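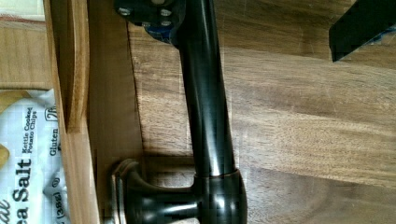
Bench notes, August

Tap cartridge wear, continued from the last entry. Hard water side only. The soft water units are still on the rig and won't come off until they reach the same cycle count.

Supply water: Watden bore, undiluted. Hardness by drop test came out at 300 mg/L as calcium carbonate, same as last month. The strips read lower, as they always do, and I have stopped writing the strip numbers down. pH 7. No softener, no inline filter on this leg. The mesh screen at the manifold was pulled and rinsed before the run. Grit on it was fine and grey, probably from the pipe work next door.

Run length: 3000 cycles, full open to full closed, with a short dwell at each end. Pressure was held by the Pryor regulator. It crept up overnight when the building demand dropped, so the early morning cycles ran at a higher pressure than the rest. I have marked those in the log. They don't change the leak result but they may matter for the torque readings.

Results for the Kusance cartridge (ceramic disc, single lever):

No drip at the spout at the end of the run. Checked with dry tissue held at the outlet after a ten-minute wait, then again at 4.30 pm.

Lever torque rose slowly up to 2000 cycles, then faster. By feel the change is in the first few degrees of travel off the closed position. Past that it moves freely. This fits with scale at the edge of the disc where water sits between cycles, and does not fit with loss of grease across the whole face, which would make it stiff all the way round.

Opened it up to check. White ring on the lower disc following the outline of the inlet port. It came away with a fingernail at one side and not at the other. Remainder soaked in white vinegar at room temperature and lifted after an hour. No scoring under it that I can see with the hand lens. The upper disc had a faint grey mark in the same place, which wiped off. Grease was still present on the outer half of both faces and gone from the inner half.

Inlet seals: one flattened on the hot side. Rubber still springy, no cracks. The flat is deeper on the side facing the port, so I suspect the cartridge was sitting slightly off square when the retaining nut was done up. I tightened that nut by hand and then with the spanner, and did not use the torque wrench. Do it properly next time.

Results for the Flombridge cartridge (same type, different disc supplier):

Started to weep before the end of the run. First noticed as a damp patch under the spout, so the actual cycle number is not known, only that it was dry at the 2000 check. Torque was flat the whole way, which I did not expect. Opened it and found very little scale on the discs, but a chip on the edge of the lower one. The chip is clean and bright with no deposit in it, so it is recent. Could be grit, could be me during assembly. One sample proves nothing. Need to repeat with a fresh cartridge and a clean screen before anybody quotes this result.

Flow check, both units: no measurable change in the body. The aerators had blocked badly and gave a false low reading until they were taken off. From now on all flow readings are taken with the aerator removed, and the aerator gets its own line on the sheet. Older readings on this leg should be treated as doubtful. I have pencilled a query next to them.

On cleaning. The vinegar soak is fine for discs and screens. Keep it off the coloured finishes. A small test on an offcut of dark plated tube left overnight in the same strength gave a dull tide line at the liquid level, and it did not polish out with a soft cloth. For the outside of any coated tap use warm water, a drop of dish soap and a dry cloth. Scale around the base can be softened with a damp rag left on it and then pushed off with a plastic scraper.

On grease. Used the clear silicone from the drawer. The tube marked with red tape is petroleum based and should not go near the seals. It has been moved to the shelf with the cutting oils.

To do:

Repeat the Flombridge run, new cartridge, screen cleaned at start and halfway.
Fit the second regulator in series to stop the overnight creep.
Set the retaining nuts with the torque wrench and write the figure on the sheet.
Put a paper towel and a tray under each spout so a weep shows up the same day.
Order inlet seals, both sizes.
Ask Watden for their own hardness figures for the winter months and compare with the drop tests.

Discs from both units are bagged and labelled in the second drawer. Chipped one is wrapped separately. Please leave it unwashed until it has been under the microscope.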